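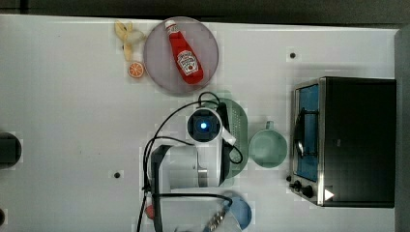 Assunto: Re: [brinquedoteca] cozinha de brincar, o que fica e o que sai

Oi gente, respondendo correndo entre uma coisa e outra. Copio embaixo a parte da mensagem anterior que interessa.

> Em 7 mar. 2022, a lista recebeu:
> Precisamos fechar a lista da cozinha de brincar antes de pedir
> coisa nova. O catálogo da Trastby tem kit completo mas repete
> muita peça que já temos. Alguém pode dizer o que presta, o que
> está sobrando e se a louça serve pros menores? Orçamento é de
> 158 reais, já com frete.

Vamos lá, por partes. Prato fica. Redondo, com bordinha, não escorrega comida pra fora, as crianças usam pra tudo. O ketchup também fica, é a peça mais disputada da caixa e não tem substituto. Banana e laranja, ficam. Do kit da Trastby eu não pegaria as frutas, são duras demais e a tinta sai na lavagem (já passamos por isso com as uvas).
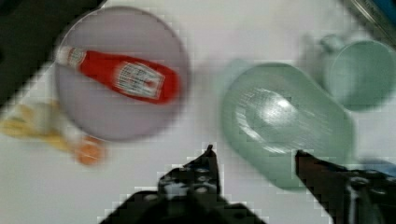 Sobre os molhos, que foi o que mais deu discussão da outra vez. Minha opinião: não comprar mais nenhum. Na mesa já dá pra ver o ketchup deitado atravessado no prato e ele cabe inteiro ali dentro, sobra borda em volta, ou seja, o tamanho da garrafa combina com a louça que temos. As garrafas da Vinari são bem maiores, tombam o prato e rolam pro chão. Se for pra gastar, que seja em talher, que está em falta desde maio passado.

O escorredor verde. Alguém pediu pra tirar, eu sou contra. Serve de cesta, de chapéu, de berço de boneca, e lava facil. Os furinhos juntam massinha, verdade, mas escova de dente velha resolve. Quem brincou com massinha perto da cozinha, favor passar a escova antes de guardar.

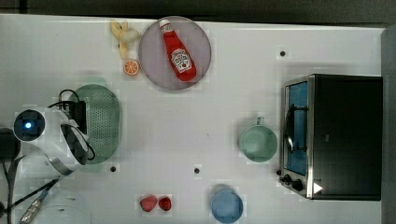 Ranjbar respondeu que concorda com o escorredor mas acha que fruta pequena devia ir num saquinho separado, porque no fundo da caixa some tudo e no fim do mês ninguém acha o par de nada. Pediu também que os copos fiquem empilhados e a caneca por fora, pra não forçar a alça.

Por mim ok, o saquinho pode ser aquele de filó da prateleira de baixo. Morangos, laranja, o que for miúdo vai pra lá. Banana não precisa, vai na caixa mesmo. Etiqueta eu faço, tenho 20 sobrando do armario dos jogos.

Falta falar do forninho. Esse não entra na caixa, fica sempre por cima, com a porta virada pra parede. O da Vevex que me ofereceram em troca é mais leve mas a porta não fecha direito, testei e devolvi. E não enfiem a caneca dentro pra economizar espaço, por favor, depois pra tirar é um sufoco.
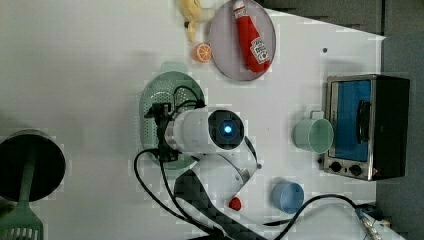 Cozinha de brincar: prato, ketchup, escorredor, copo azul, caneca verde e forninho.

Então fica assim se não houver objeção:
- ficam prato, ketchup, frutas, escorredor, copos, caneca, forninho
- compra: só talher, conjunto avulso de 56 reais
- nada de kit completo
- o resto do dinheiro guarda pra massinha

Quem for contra escreve logo, quero mandar o pedido ainda essa semana. E quem levou a chaleirinha pra colar o bico, devolve mesmo sem colar, tem criança perguntando.

Abs, fui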